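Galeria - Tarde de sutura na sala de treino da Haltemura

Começo por agradecer a quem nos escreveu a pedir esta página. A sala fica ao fundo do corredor, tem duas janelas altas e uma bancada comprida que já conheceu melhores dias, e é lá que passamos as tardes de janeiro a coser, descoser e voltar a coser. A galeria é curta, e tomei a liberdade de a acompanhar com mais conversa do que o costume (quem me conhece já sabe ao que vem).
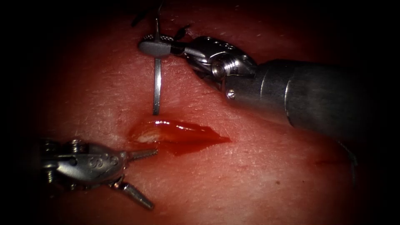

A agulha presa no porta-agulhas, com a ponta mesmo por cima do lábio superior da incisão. O fio escuro segue lá para o alto.

Gosto muito deste momento, confesso. É aquele compasso de espera antes da entrada no tecido, quando ainda se pode corrigir tudo: o ângulo, a distância ao bordo, a maneira como a agulha assenta nas garras. A Areti Karagiannis, que orienta as tardes de sutura com uma paciência que eu invejo, pede sempre que se pare aqui um instante e se respire. Os mais novos acham graça à recomendação nas primeiras sessões e depois, sem darem por isso, começam todos a fazê-lo.

Reparem também na superfície, toda ela cheia de pequenas pregas e pintinhas claras. Com a luz forte ao centro, vê-se bem essa textura, e é por ela que muitos de nós nos guiamos para escolher o sítio do ponto seguinte. Cada um arranja as suas referências - uma prega mais funda, uma mancha mais pálida - e ao fim de algum tempo aquele palmo de cor rosada torna-se tão familiar como o caminho para casa.

Em baixo, à esquerda, entra a pinça. Fala-se sempre menos dela, coitada, e no entanto metade de um bom ponto depende da mão que segura e apresenta o tecido. O Iason Stamatopoulos costuma passar uma tarde inteira só a trabalhar com ela, sem agulha nenhuma, a levantar e a pousar o bordo até o gesto lhe sair leve. Experimentei fazer o mesmo e recomendo vivamente, embora os primeiros minutos sejam um bocadinho aborrecidos!

Para quem vem pela primeira vez, ficam umas palavras sobre o resto da tarde. Começamos pelo ponto simples, passamos ao nó e só depois à sutura contínua, que é onde o fio gosta de se enrolar e pôr à prova o bom humor de toda a gente. O caderno da sala, de capa verde, já vai em 1027 pontos apontados desde que o abrimos, com anotações à margem que vão do muito técnico ao francamente desabafado. Há uma página em que alguém escreveu apenas "outra vez o nó", e eu compreendo perfeitamente.

As sessões têm lugar para 2 pessoas de cada vez na bancada, e as restantes ficam a ver e a comentar, com chá. Quem quiser juntar-se ao grupo pode deixar o nome na folha que está à entrada, por baixo do relógio. Tragam o cabelo apanhado, as mangas arregaçadas e, se puderem, umas bolachas para a mesa do canto.

O nosso arquivo já guarda cerca de 400 fotografias de tardes anteriores e está a ser arrumado aos poucos, por tipo de ponto. Se procuram alguma sessão em particular, escrevam-me com o mês e eu vou à procura dela com muito gosto.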